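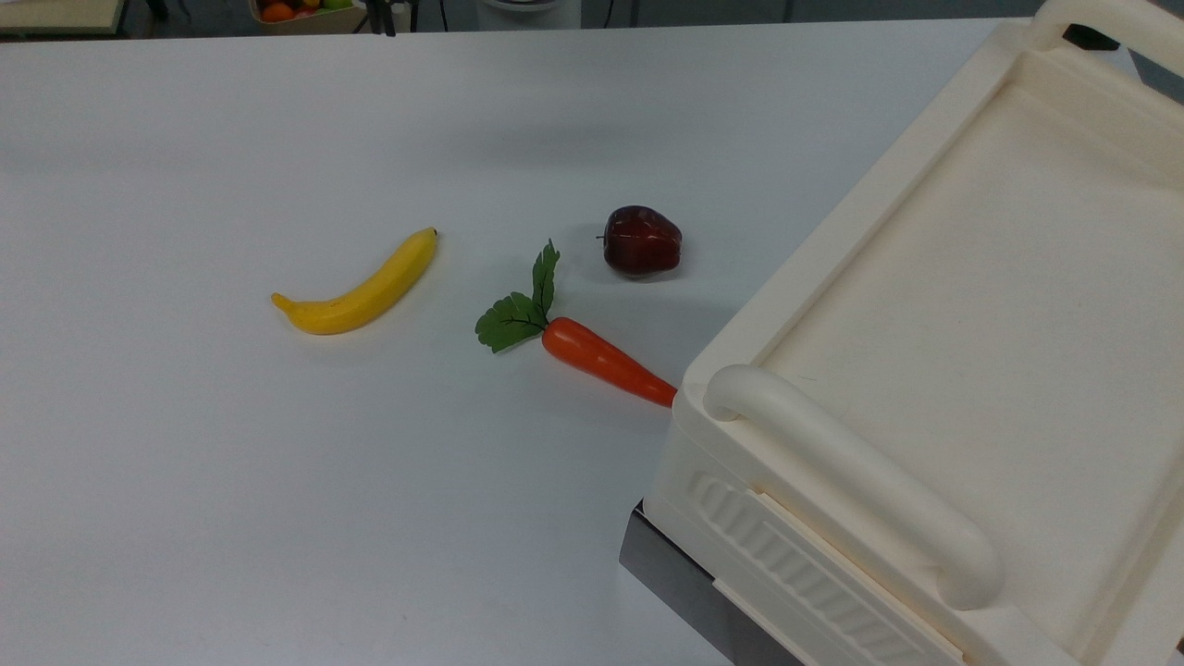

Banana, carrot and apple on the white table, cream tray unit at the right.

To: Grirna play-food list
Date: Friday, December 18, 2020
Subject: Re: storing the produce set

On the Correa branch list, a member wrote:

> We bought the Illeo produce in November and it has been living in
> a drawer ever since. The carrot is the problem. The leaves get
> bent over by whatever is on top of them and they stay bent. Does
> anyone keep theirs in a lidded box, and if so, how big? Also, is
> there any point in separating the fruit from the vegetables? We
> have 11 pieces and one shelf.

We use lidded boxes at the Ornetmont room and I would not go back to a drawer. Pick the box by the carrot, with the leaves measured as they spread and not squeezed together. On ours the leaves fan out a good deal wider than the root, so a narrow box that fits the banana fine will still crush them. Put the carrot in last, on top of everything.

For bent leaves, try warm water for 10 minutes and then lay the carrot on a towel with the fronds pulled out flat. It worked on 2 of ours. The third had a crease and kept it.

I don't separate fruit from vegetables. The children mix them again the same morning. I do keep the glossy pieces away from anything gritty, mainly the apple, as scratches show up badly on the dark red.

As for the shelf, boxes with flat lids can be stacked. A handle on the box helps a lot when it has to come down from a height.

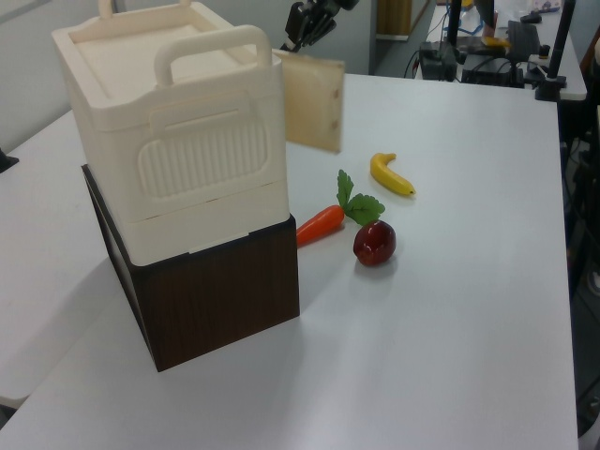 Cream box with the handles, on top of the dark brown wood-grain one. Carrot, apple and banana beside them.

If you do stack, put the heavier box at the bottom and check that the upper one sits square on the rim before you let go of it. I write the contents on masking tape and stick it to the end that faces out. Tape on the lid is no use once something is standing on it.

We have 200 of the small cloth bags left over from the fair if anybody wants some for loose pieces. They are too short for the carrot. Reply off list and say how many, and I will send them after the break.

Ornetmont room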